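Las reglas de los robots, explicadas para quienes empiezan

Ciencia y técnica para leer en clase. Texto para lectores de 9 a 12 años. Publicado el 2022-10-29.

Los robots no saben lo que es hacer daño. Un robot mueve sus motores hasta donde le dice el programa, y si en ese punto hay una caja, una silla o una mano, intentará pasar igual, a menos que alguien lo haya preparado para detenerse. Por eso existen reglas. Unas las escriben grupos de expertos de muchos países y se llaman normas. Otras las escribe cada taller o cada laboratorio para su propia gente, y suelen estar pegadas en la pared.

¿Qué es una norma?

Una norma es un documento que explica cómo hacer bien una cosa. Hay normas para los enchufes, para los cascos de bicicleta y para los columpios de los parques. También hay normas para los robots. Dicen, por ejemplo, que una máquina debe poder pararse deprisa o que sus cables no deben quedar donde alguien pueda tropezar.

Las normas más conocidas sobre robots industriales son las ISO 10218. Tienen dos partes: una habla del robot y la otra habla del lugar donde se instala. Un robot bien construido puede ser peligroso si se coloca mal, y por eso hacen falta las dos.

Los adultos que trabajan con robots no se aprenden las normas de memoria. Las consultan, igual que se consulta un diccionario.

El riesgo se piensa antes

Antes de encender un robot nuevo hay que hacer una evaluación de riesgos. El nombre es largo, pero la idea es fácil. Varias personas se sientan y se preguntan qué podría salir mal. ¿Puede el brazo pillar un dedo? ¿Puede caerse lo que lleva agarrado? ¿Qué pasa si se va la luz?

Para cada problema piensan dos cosas: cómo de grave sería y cómo de fácil es que ocurra. Un golpe flojo que casi nunca sucede preocupa poco. Un golpe fuerte que puede pasar cualquier día obliga a cambiar algo.

Los cambios se hacen en un orden. Lo primero es quitar el peligro, por ejemplo usando un robot más pequeño o más lento. Si no se puede quitar, se pone una protección: una pared, una puerta o un sensor. Los carteles y los avisos van al final. Un cartel ayuda, pero no frena un brazo.

La zona del robot

El espacio hasta donde puede llegar un robot con el brazo estirado, contando lo que lleva en la pinza, se llama zona de alcance. Suele ser más grande de lo que la gente imagina.

En la fábrica de Stukitz, que hace piezas para bicicletas, los robots grandes trabajan detrás de una valla. La puerta tiene un interruptor: si alguien la abre, el robot se para. Para volver a ponerlo en marcha hay que salir, cerrar y pulsar un botón desde fuera. Si el botón estuviera dentro, alguien podría arrancar la máquina y quedarse encerrado con ella.

En el laboratorio Berkis los robots son más pequeños y están sobre mesas. Allí hay una línea amarilla en el suelo, y mientras los robots se mueven todo el mundo se queda detrás. Las visitas de los colegios también.

La parada de emergencia

Es un botón rojo sobre un fondo amarillo, con forma de seta. Se pulsa con la palma de la mano, y el robot se detiene. Cualquiera puede pulsarlo si ve un peligro, aunque no sea su turno ni su robot. En Berkis no se regaña a nadie por haberlo pulsado sin necesidad.

El botón se queda hundido hasta que una persona lo suelta, casi siempre girándolo. Soltarlo no debe hacer que el robot arranque solo. Hace falta otra orden.

También se comprueba que funcione. En Berkis lo prueban antes de la primera tarea del día y lo apuntan en un cuaderno. En septiembre el cuaderno iba ya por la prueba número 306.

Robots con dos brazos

Cuando hay dos brazos en la misma mesa aparece un problema más: pueden chocar entre ellos. El programa tiene que saber en cada momento dónde está cada uno. Una buena costumbre es repartir la mesa. Un brazo trabaja en un lado, el otro en el suyo, y en el centro entran por turnos. 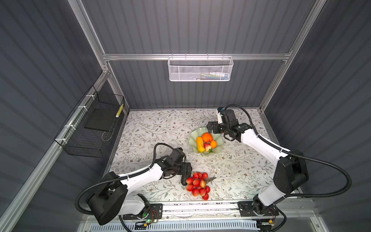 También importa lo que se deja al alcance de los brazos. Para practicar conviene usar cosas que no se rompan con facilidad ni corten. La fruta artificial sirve muy bien: tiene formas distintas, como la de verdad, y no se estropea si una pinza aprieta demasiado. El vidrio pide más cuidado. Si hay un cuenco de vidrio en la mesa, los brazos deben ir despacio cerca de él, y si se rompe, los trozos los recoge un adulto con guantes y con los robots apagados.

Los cables tienen sus propias reglas. Un cable que va de la base a la muñeca del robot necesita longitud suficiente para que el brazo gire sin dar tirones, pero no tanta que se enganche con todo. Muchos van dentro de una funda corrugada, que se dobla y los protege del roce.

Las cosas que no se están usando se guardan en su sitio, sin estorbar el movimiento. Las cestas colgadas son útiles para eso, siempre que estén bien sujetas y que nadie meta la mano en ellas mientras los brazos se mueven.

¿Quién puede tocar el robot?

En Berkis solo lo manejan las personas que han hecho el curso. El curso dura 3 días y termina con una prueba práctica. Quien lleva mucho tiempo sin usar el robot repite una parte.

Hay reglas para la ropa y el pelo. El pelo largo va recogido. Las bufandas, las pulseras y los cordones se quitan o se meten por dentro.

Apuntar lo que pasa

Cuando algo sale mal, aunque nadie se haga daño, se escribe. A eso se le llama informe de incidente. En el centro de formación Tirkevley guardan aproximadamente 100 informes. Casi todos cuentan cosas pequeñas: una pieza que se cayó, una pinza que no se abrió, un tornillo flojo.

Leyendo varios informes juntos se descubren problemas que se repiten. Así vieron en Tirkevley que muchas piezas se caían en la misma esquina de una mesa, y movieron la mesa.

Palabras para recordar

Norma: documento que explica cómo hacer algo de forma segura y correcta.
Riesgo: posibilidad de que algo cause daño, teniendo en cuenta lo grave que sería.
Zona de alcance: espacio al que puede llegar el robot.
Pinza: la parte del robot que agarra objetos.
Parada de emergencia: botón que detiene la máquina.
Incidente: algo que ha salido mal —con daño o sin él— y que conviene apuntar.

Para hacer en casa o en clase

Elige una máquina que conozcas, como una batidora o una puerta automática. Escribe qué podría salir mal y qué tiene la máquina para evitarlo. No hace falta encenderla ni abrirla. Después compara tu lista con la de otra persona.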